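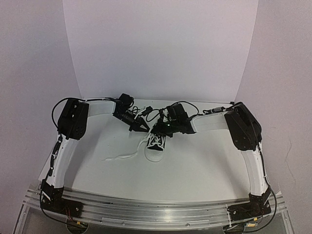
Boonmee Rungrueang wants it put down first, before anything else, that laces should be tied at the packing table and not left for the customer to sort out, and that a shoe going out the door with one end trailing looks like a shoe nobody finished. So there it is, first, as promised. The rest of us took a while longer to get to an opinion.

Minutes of the Tuesday meeting, Parkley shoe drive, back room, 6:30 start (closer to 6:45, the kettle was slow). I'm taking the minutes again. Eight of us round the table, two sent apologies, one of those by text halfway through.

Last meeting's minutes

Agreed, with one fix. I'd written that the Bundora boxes were to go upstairs. They were to go under the stairs. Sorry to whoever carried them up, and thank you to whoever carried them down again.

Lacing

This took up most of the evening, and I enjoyed it more than I thought I would! We have 377 pairs in, and 265 of them have been wiped down, matched and checked for holes. The other 112 are still in the sacks. Of the ones that are done, the low canvas and sneaker types are the ones that keep coming back to us with questions, and it's nearly always the laces.

Boonmee's proposal was: crisscross all the way up, both ends even, a plain bow at the top, ends tucked in. Same on every pair so that the shelf looks like a shelf.

Against that, it was said that a tied bow has to be undone again before anyone can try the shoe on, and on a busy Saturday that means a lot of people on the bench picking at knots. Somebody suggested lacing up to the second-to-last holes and leaving the ends loose inside the shoe. Somebody else said loose ends never stay inside the shoe, they're out and over the edge of the shelf by lunchtime, and the next person along takes three shoes down with one sleeve. (I've done this. I was not named.)

We went round a couple of times. I tried both ways on my own left shoe during the tea break and I'd say the bow is quicker to undo than people were making out, but my laces are flat ones and I know the round ones are worse.

Agreed in the end:
Crisscross on everything, starting from the toe, laces going in from underneath.
Pull the ends level before you tie. If one side has a long tail and the other has a stub, take it out and begin again.
Single bow, no double knots, except for the toddler sizes.
Tuck the loops and the ends under the top cross.
White laces that have gone gray go in the wash bag, and we use a new pair for now.

Agreed six to one, and I didn't vote as I was writing.

New laces

We're short. The Wongsuwan order came in and it was good value, but they sent mostly the long length, which is right for high-tops and far too much for anything low. You end up with a bow like a gift box. There was talk of cutting them down and dipping the ends in nail polish, and I said I'd do a test batch at home, so that's my kitchen table gone for the weekend. If it works we'll do 40 and see if they hold up. Short white ones are still the thing we need most, then short black.

Toe caps

Quick one. The rubber caps on the white-toed shoes clean up well with baking soda and an old toothbrush, a bit of patience, and a damp cloth after. Please don't get it on the dark uppers because it dries in the stitching and you'll be there all night with a pin. Please also don't use the bleach spray. It has been moved to the high cupboard so that you have to really want it.

Pairing up

There are eleven single shoes. We agreed to keep them until the last sack is sorted and then let them go. One of them is very nice and I'm a little sad about it.

Also, can we tie pairs together with string through the top loops and stop using the shoes' own laces? It stretches them, and it undoes all the good work under the item above. Agreed, no discussion, everyone was getting hungry by then.

Space and shelves

Kiltton have offered us a second rack, free if we collect it. It's taller than the one we've got. Measuring the doorway before we say yes this time. Sizes will run small to large from the window end, and the labels need redoing in something that doesn't smear.

Any other business

The leaflet print came to 2,000 and they have the old opening time on them. We'll hand out the ones for the school gate with a sticker over it. Stickers to be ordered, sticking party to be arranged, I'll bring snacks.

Boonmee asked if the lacing rules could go up on the wall by the packing table, in large letters. Yes. Boonmee is writing them out.

Finished at 8:20. Next one is the same evening, same room, and please bring a toothbrush you don't want back.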